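The Cart That Knows the Way

Kinow would like to sell me a cart that drives itself. It carries feed, fence posts, pruned branches, whatever you pile on, and it learns a route after you walk it 3 times. So says the brochure. The price for the outdoor kit is a little under what I paid for my last used truck, plus a service plan I have yet to see in full.

I run a small place outside Otdale and I haul things all day, so I am the customer they want. I went to the demo in October. It ran on a mowed field with painted lines, and the cart did fine. My riding mower would do fine there too.

What I have at home is a track, and a track doesn't have lines. Bare dirt turns into dry grass and the grass turns into brush, and you couldn't say within a foot where one stops. Under the trees it is nearly black, then you look up and the sky is white. Add the bumps and I would like to know what the machine makes of it.
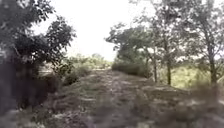
What the warranty leaves out

Zulkifli Nair, who handles sales for Kinow, told me the system has been tested over 1000 miles. I asked how many of those were on ground like mine and he offered to get back to me. He has not.

The warranty covers "maintained paths." There are 241 words on what counts as maintained, and ruts are mentioned twice, neither time kindly. If a branch comes down, the cart stops and sends a message to your phone. Then you walk out and move the branch, and I already do that for free.

Menon sells a plain powered barrow you steer by hand. I'm leaning that way. Kinow can have another look at my money when they bring the cart out here and load it up.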